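**Notthorpe pair teach printed arm to tidy up after them**

NOTTHORPE, June. Two neighbors with a shared 3D printer and a shared fondness for soda have announced the completion of Ryu, a tabletop robot arm that deals with empty bottles at a pace best described as dignified.

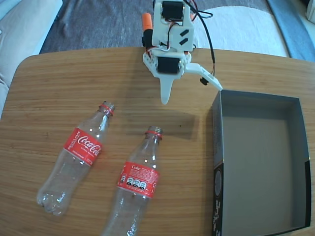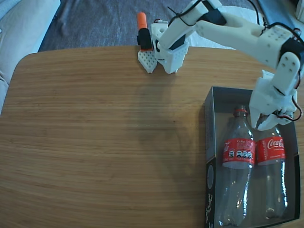
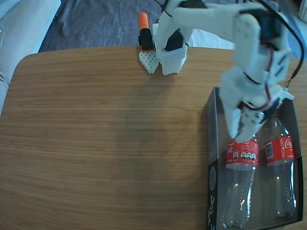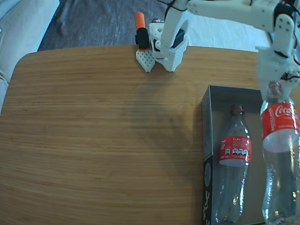

Ryu at the table, with two Coca-Cola bottles and the box.

### Category: Home Builds

Sơn Lưu designed the white printed parts and Bảo Phí did the wiring, a division of labor both describe as fair to the other one. The plans are on revision 976. Printing the current set took about 335 hours, not counting the gripper that came out fused to its own supports.

"My hand is still faster," said Lưu. "My hand has also had more practice."

The pair work under the name Sedell, which so far has no office, no logo and one product. Part files and a wiring diagram will be shared free with members of the Neletti workshop. Phí asks that questions about the wiring be kept short.

A smaller arm is planned, subject to the price of servos.

Contact: Bảo Phí, Sedell, Notthorpe. Evenings after 7, please.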